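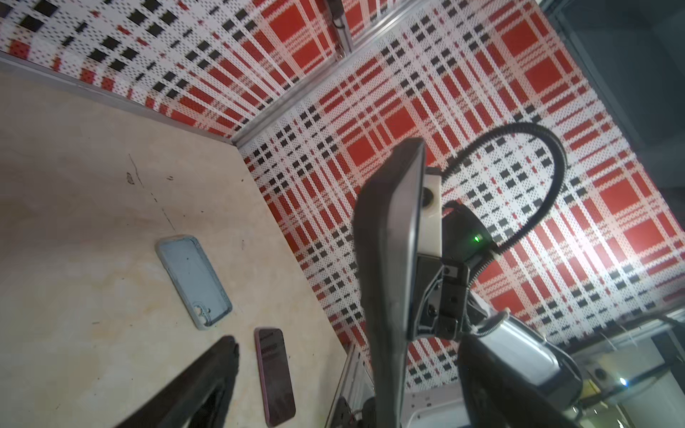
Clean the finger pads first, before you touch any setting, Ekua Boateng told me, and I wrote it down because I had expected to hear about software. The cell in Droltberg handles phones and phone cases on a pale, marble-like tabletop, and a smooth phone back is hard to hold with a dusty pad.

The two fingers are wiped with alcohol every 70 cycles. Then comes the cable. The black corrugated one makes a wide loop beside the gripper, and Boateng bends it slowly by hand to feel for stiff places. In November it cracked inside, close to the connector, and the gripper lost its signal only when the wrist was turned far to the left. Finding this took 2 days.

The green light on the housing did not help much, she said, as it stayed on the whole time.

Now the crew at Pelletier keeps a paper log next to the cell. It has 564 entries, most of them very short. The last one I read was "screw on left bracket tightened again, please order new washer."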